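2025-05-08

Lining day! I finally got to spend a whole bench session on the rattan baskets from Stava, and I have to say the green is growing on me fast. We have 200 of these on order and the first carton smells wonderfully of dry grass. Kwabena Quaye sewed the trial liners from the Grendis cotton (the 3,000 m bolt, not the short one) and left me a note about the hem allowance, which I promptly lost and had to ask him for again.

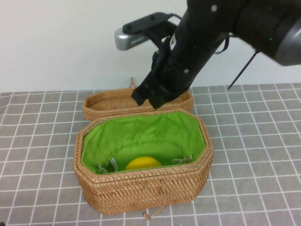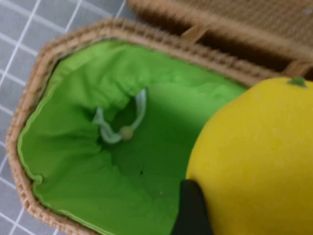 Depth is what I keep fiddling with. The pattern we inherited from Dralum was drafted for a straight-sided box, so all the extra cloth has to go somewhere when you fit it to a basket with angled corners. With the lime green you get soft folds all the way up near the rim, and I love how generous that looks next to the tight weave – but I want to try one liner with 2 cm less height before we cut any more. The base can stay as it is.

Cord next. Kwabena likes it thin and I was for the thicker Harasym one, which we have up to 900 m of on the shelf. Pulled it through a scrap channel ten times and it bunched on the turn every time, so he wins. Beads stay, they're lovely to grab!

To do: shorten pattern piece B, wash one liner hot and measure it again, ask Stava if the next lot can come with the rims sanded. Still need a name for the green.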